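Work and Automation, Unit 4: Course Handout
Lecturer: Léonie Delaunay
Version of 2019-08-30

1. What we ask in this unit

When a machine takes over one task, the job around it changes also. We look at small tasks, such as putting things on a shelf or taking them down. Please read the Drinis case before the seminar.

2. The Drinis case

Drinis keeps a store for house shoes in Nelovville. Before the change, 14 people placed and sorted the goods by hand. The catalog had 1,274 articles, and one shift handled 400 pairs. After the first year all 14 were still employed, but their days looked different. They spent more time on checking and on correcting, and less time on walking.

Naomi Gachanja interviewed the staff for her thesis. One woman told her: "Before, I was tired in my legs. Now I am tired from paying attention." Keep this sentence in mind - we return to it in November.

3. Slippers, shelves and hands

Soft and light goods are difficult for a machine hand, and easy for a person.

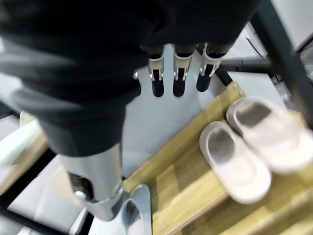
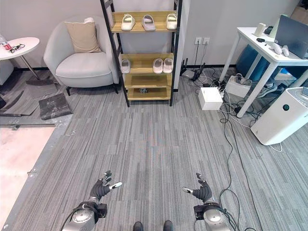 The question for the workplace is who decides when the machine should stop. At Drinis the team leader decided this at first. Later, every worker on the shift had this right, and the complaints became fewer.

4. For the seminar

Write one page on a task you know well. Which part of it would you give away, and which part would you keep? Compare with Langlois, chapter 2 (in the Umbridge reader).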